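Fruit and Vegetable Shop Assistant, Skevport
By Melati Gunawan
December
1 min read

Ladside Greengrocers is hiring a part-time shop assistant for its Skevport store. The job is 6 shifts a fortnight, starting at 5:30 am. You'll unpack deliveries, fill the displays, serve customers and help with phone orders. 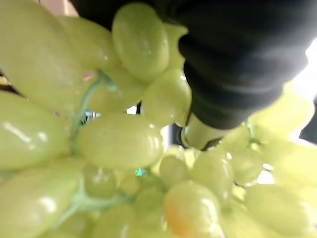

Shop experience is useful, but we will train the right person. You need to be able to lift cartons, add up without a calculator and get to work before the buses run. Staff get a discount on everything in the store.

To apply, drop a resume and the names of two referees at the counter, 107 Joshi Street, or ring Poul Ingvarsson on extension 1719 after 2 pm. Please don't ring during the morning rush. Interviews will be held at the store.

Recent listings
Delivery driver, Deven
Weekend cashier, Ladside Bakery
Night packer, Skevport markets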